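Recording the Skindholm sherds: speaker notes
Joanne Furnival, with Châu Đỗ (drawing and database)
Afternoon session, 25 minutes plus questions

Slide 1. Title
Leave up while people sit down. Thank the Dawber Room for the projector. Châu takes questions on the database at the end.

Slide 2. The assemblage
1,649 sherds from the lower ditch fills, all bagged by context on site. Of these, 273 are rims or bases and can be drawn. The rest are body sherds, mostly plain. Say early on that the talk covers recording only. Dating is in the Gemville paper and I will not defend it here.

Slide 3. Order of work
Wash, dry, mark, sort by fabric, weigh, photograph, draw. Marking comes before sorting. At Wenderel we did it the other way round and lost the context for one tray of body sherds. Drying is on mesh trays at room temperature, never on a radiator. Low-fired pieces are brushed and not washed.

Slide 4. Fabric groups
Four groups: shell, coarse sand, fine sand, grog. Fresh break on every sherd over 20 mm, viewed at x10. Below that size, record as "small" and weigh in bulk. Two people sorted the same 115 sherds separately as a check. Most disagreement fell between the two sand groups. Show the table and pause, the type is small.

Slide 5. Photography
Table in front of black fabric, two drops. Black suits the shell and grog groups. The fine sand group includes reduced sherds which are nearly black themselves, and those should go on mid-grey. Scale bar parallel to the rim, level with the break and not with the table top. One main light from upper left, a white card opposite. Grey card in the first shot of each context, and again if a lamp is moved. Fabric needs a lint roller between contexts, as shell dust shows.

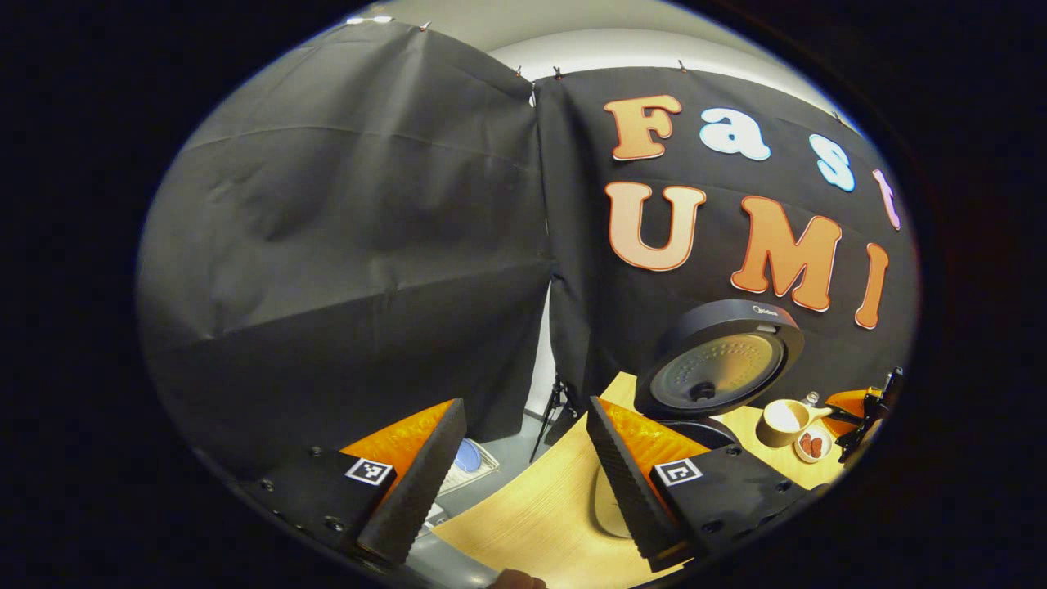 Slide 6. Drawing
Rim diameter from a chart, in 10 mm steps. If less than five per cent of the rim survives, give no diameter and draw the section only. Section on the left, outside face on the right. Wall thickness with callipers at three points. Châu inks on screen at 1:1 for print at 1:4. Mention that line weights must be set before reduction.

Slide 7. Database
One row per sherd, except bulk small. Fields: context, fabric, part, weight, diameter, per cent of rim, surface, residue, drawing number. Weight in whole grams. Blank means not recorded; "none" means looked for and absent. This was not kept to in the first month and August was spent putting it right.

Slide 8. Joins
Cross-context joins get their own table. Do not glue before photography. If asked about residues: sampled sherds were left unwashed and are in foil, results not back.

Slide 9. Contacts and form
Paper copies of the recording form are by the door. Blank database available from Châu on request.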